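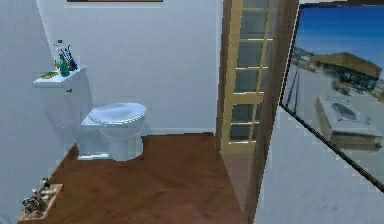 The simulated bathroom used in the Prandico open day demonstration in Dusthorpe.

By Garnet Carrier
December

DUSTHORPE - Visitors to Prandico's open day got to see how a household robot is trained before it is let near a real bathroom.

The company, which develops software for cleaning and tidying robots, opened its Branley Street office to the public from 10 a.m. to 4 p.m. Most of the crowd gathered in the front room, where engineers ran computer-rendered rooms on a wall screen and let people try giving the software a job.

The room that drew the longest line was a small bathroom with a white toilet, a wood floor and a few toiletries set on top of the tank. A teal-green bottle, a toothbrush holder and a soap dish share the lid. The task was to pick out one item, lift it and put it back without disturbing the others.

"People ask why we don't start with a big open kitchen," said Gitau Massawe, who leads the simulation team. "A tank lid is narrow and things stand close together. If the planning is sloppy, you find out right away."

Massawe said the team has built 31 rooms so far, 17 of them bathrooms. Each one can be changed between runs. The bottle may be moved, the door opened wider or the lighting turned down. A training batch is 2000 runs, and the office computers usually work through one overnight.

Visitors chose the item and the starting point, then watched the attempt on the screen. Several asked to see failed runs, and the engineers played a few from earlier in the fall. In one, the soap dish slid off the lid and landed behind the toilet.

Remo Gatti of Dusthorpe came with his two sons and stayed for most of the morning. He repairs heating systems and said he wanted to know if the machines could work in older houses.

"My bathroom has half that much floor," Gatti said. "They told me they are working on smaller rooms. I'd like to see that before I believe it."

A second session after lunch covered doors. Gianni Cirillo, a software engineer, said glass doors give the system trouble when it has to judge where the door ends and the next room begins. The bathroom model has a door with a grid of glass panes in a yellow frame, and Cirillo used it to show how distance readings change from one viewing angle to another.

Asked about cost, Cirillo said Prandico does not sell robots and has not set a price for its software. The company is in talks with Jalali, an equipment maker, about a trial in rental apartments next year. No start date has been agreed on.

Cosimo Piras, who runs the Dusthorpe office, said another open day is planned for spring. Sign-up will be through the front desk, and school groups will be given the morning hours.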